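HANDBRIDGE LOCAL HISTORY SOCIETY

Minutes of the Regular Meeting, January

Presiding: Agathe Boyer
Recording: Hervé Bodin

The meeting was called to order at 7:05 p.m. in the upstairs reading room. A quorum was present.

1. Approval of minutes

The minutes of the previous meeting were approved with one correction. In item 4, "Plollow Street" was changed to "Plollow Lane."

2. Membership

The Society has 181 paid members. Renewal letters were mailed before the holidays, and a second notice will go to those who have not replied. A motion to keep annual dues at the present level was made, seconded, and carried.

3. Arabzadeh papers

Mr. Bodin reported on the letters, receipts, and account books received from the Arabzadeh family last fall. Sorting of the letters is complete. The account books have not been started, and two of them have loose bindings that should be looked at by a conservator before they are handled further. The family has asked that the letters remain closed to general readers until a typed list is ready. The members agreed to this request.

Discussion followed on the storage of small items, including calling cards, ticket stubs, and seed packets. Ms. Boyer stated that these should be kept flat, in paper sleeves, and grouped by decade. Mr. Bodin preferred grouping by sender, as the family had done. After some discussion it was agreed to keep the family's order and to note the decade on each sleeve. 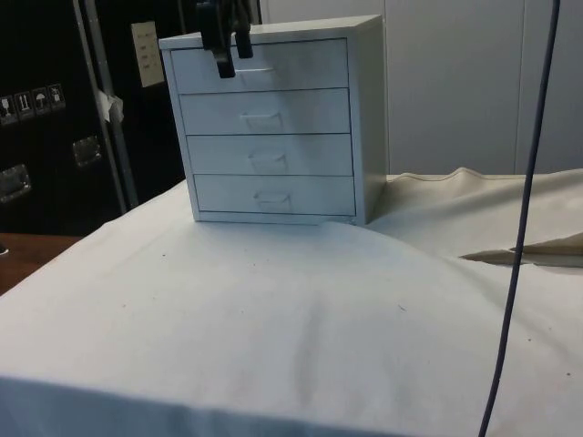 The purchase of 300 paper sleeves and a supply of soft pencils was approved at a cost not to exceed $86. Ink is not to be used at the sorting table.

4. Walking tour

The spring walking tour will be held on a Sunday afternoon, starting at the old mill gate. The route will be shortened by leaving out the canal steps, which several members found difficult last year. The printed guide still gives the date of the mill as 1730. Ms. Boyer noted that the earliest deed in the Society's files does not support this date, and asked that the line be removed until a source is found — the members agreed.

5. Printing

Jarnex has sent a quote for the spring newsletter. Action was tabled pending a second quote.

6. Other business

A member asked whether the reading room could open earlier on meeting nights. Ms. Boyer will raise the matter with the library.

The meeting adjourned at 8:40 p.m.

Respectfully submitted,
Hervé Bodin, Secretary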